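Review: Zendham two-finger gripper, after 5 months of use

Posted Sun 13 October by Iulian Cozma

I bought the Zendham gripper in spring for my small arm at home. The arm is a Timden, the older model, and I wrote a review of it on this page before. Many people asked me in the comments which gripper I would recommend for it, and I promised to answer when I had used one long enough. Now I have, and I also had one fault with it which I think every buyer should know before spending the money.

First the good things. The gripper came well packed, with the plate, the screws and one cable. Mounting it took me one evening, and most of that evening was reading. The manual is short but correct. The price was 130 dollars at Shiferaw, where I buy most of my parts, and delivery to Henport took 6 days. For this money I did not expect much, but the housing is stiff and the fingers have almost no play when you push them from the side with your hand.

My use is simple. I teach the arm to pick up wooden cubes and make towers from them. I know it sounds like a game for children, but stacking shows you very quickly if a gripper is exact or not. If one finger arrives late, the cube turns a little, and the next cube will not sit on it.

For the first months everything was fine. Then in the summer I started to hear a small click when the fingers opened. I looked for it in the wrong place, in the arm, and I lost a whole weekend on this. The noise came from the gripper. The screw which holds the right finger to its joint was working itself loose, a little with every cycle. When it is loose enough, the right finger no longer follows the left one. It stays up at an angle, and when the arm goes down, the finger lands on top of the cube and does not go beside it.

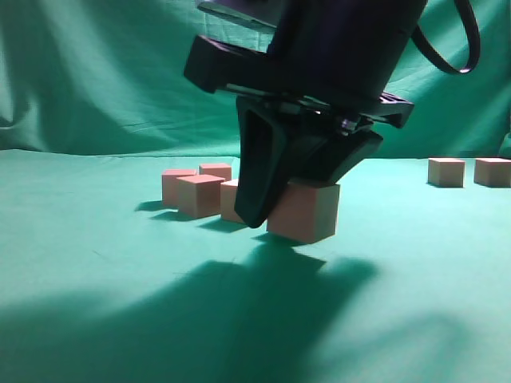
Right finger on top of the cube, left finger beside it.

With a wooden cube this is not a drama. The problem is that the gripper does not know it. It has no sensor for the position of each finger, only for the motor, and the motor is where it should be. So the arm continues to go down with a finger pressing on the cube. My Timden stops by itself when the force is too high, but the limit from the factory is generous. I heard the joint complain before it stopped. If there was a glass part under it, or my own finger, I would be writing a different review.

I wrote to Zendham the same night. The answer came after some days and it was polite. They said the screw should be secured with thread lock, and that mine was probably from a batch where this step was missed. They offered to exchange the gripper or to send me new screws. I took the screws, because I did not want to be without the gripper for weeks. They sent them free of charge, and this I must say in their favor.

What I did after:

I cleaned the old thread, put in the new screw with a drop of medium thread lock and let it dry overnight. The manual does not mention thread lock at all, I checked it twice.

I lowered the force limit of the arm. Now it stops very early, sometimes too early, but I prefer this.

I check both fingers by hand before every session. Power off first – always. The fingers close faster than you think.

Since then I ran 22 sessions and the click did not come back. The towers are straight again. I will look at the screw once more in November and add a note under this text.

Would I buy it again? Yes, I think so, but only for light work and only for a person who is not afraid to open it. For a classroom I would not take it until the company writes about the screw in the manual. Ask the seller which batch you get, and if he cannot tell you, buy the thread lock together with the gripper.

My rating is 3 stars from 5. Before the fault it was 4.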